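Teaching two arms to stack boxes: a conversation at Bakke

The workshop of Bakke in Netmont is on the second floor, over a store that sells sewing machines. I went there to speak with the engineer who leads the data work for a small project named Veltallow. In this project a pair of robot arms must learn, from examples given by people, how to pick up, move and stack painted boxes. We talked for two hours, partly beside the enclosure and partly in the kitchen.

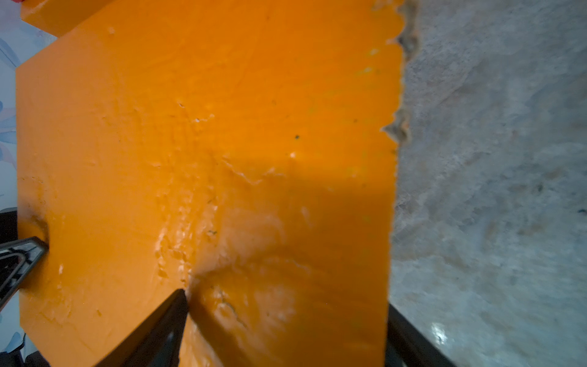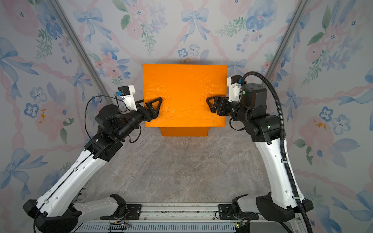
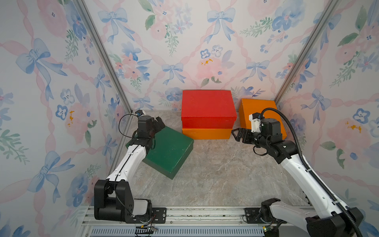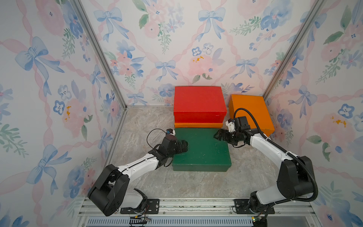 Two arms, one rail and some boxes

My first question was why boxes. The engineer had clearly heard it before and answered with patience. "People expect something more impressive, like cooking. But a box with a lid, wider than one hand can hold, is already a serious problem for two arms. Each gripper has only its two fingers, so for the large boxes you press from the left with one arm and from the right with the other. If one side pushes a little more, the box turns."

The boxes are painted in strong colors, red, green and orange, and the paint has suffered. I asked if the chips and scratches are a difficulty for the system. "I prefer them," the engineer said. "In the first month we repainted every box when it looked bad. Then we noticed that the model was weaker on old paint than on new paint. So we stopped repainting. A scratch is information also."

The same thinking explains the wallpaper. The walls of the enclosure are covered with flowers and ribbon bows, and the floor has a gray marble pattern. The engineer told me that their earlier enclosure, in Peltville, had plain white walls. "It was very clean and very easy. The model learned that everything which is not white is a box. When we moved it to a normal room it tried to pick up a shadow." They changed the wallpaper in March and intend to change it again when this set is finished.

What is an example?

In this project one example is one complete attempt, from the first movement until both arms are back in the rest position. A person moves two smaller leader arms, and the arms in the enclosure follow. The joint angles and the camera views are saved together. There is a camera at each wrist and another view of the whole workspace.

I wanted to know what the wrist views give, as to my eye they are hard to read when a box is near. "You are correct, sometimes it is only a big orange surface and the tips of the fingers," the engineer said. "But in this moment the arm needs exactly such a view. From far you see where the box is. From the wrist you see the edge of it, and if the finger is beside the edge or on top of it. This is a difference of a few millimeters and it decides the whole attempt."

At the time of my visit they had 1743 recorded attempts. The plan for stacking alone is 500 good ones, and 464 were already accepted. I asked who accepts them. "Two of us look at each recording, separately. If we do not agree, we look together. If we still do not agree, we throw it away. It hurts, but it is quicker than arguing."

The failures are kept

Attempts that go wrong are not erased. They are stored in another folder with a short note, for example "lid moved" or "left finger too high". The engineer opened the list and showed me 31 notes that said only "tired".

"This is the operator, not the robot," I was told. "After forty minutes the hands become lazy. You begin to drag the box, you do not lift it. The model copies the laziness very well, better than it copies the careful work. Now we change the person every half hour."

I tried the leader arms myself, with permission. The task was to bring one box next to another. I was surprised how much I wanted to feel the weight, and there was no weight to feel. My box arrived at a strange angle and my attempt received the note "visitor".

Starting positions

Before each attempt the boxes are put in a different arrangement. One may be on top of another, one may lean in the back corner, one may be turned on the floor. At first the operators decided this freely, but people have habits, and almost every arrangement had the red box at the back. Now a small program prints a sketch and the operator follows it.

"The leaning box is the one they complain about," said the engineer. "One arm cannot reach well behind it, and the camera on the wrist can come close to the wall. I keep it in the program. In a real storage room things lean."

What comes next

The next set will use boxes with soft sides, and after that the team wants to try lids that are not fully closed. The engineer does not want to promise a date. When I asked how well the present model stacks, the answer was short: "Two boxes, yes. Three boxes, come back in summer."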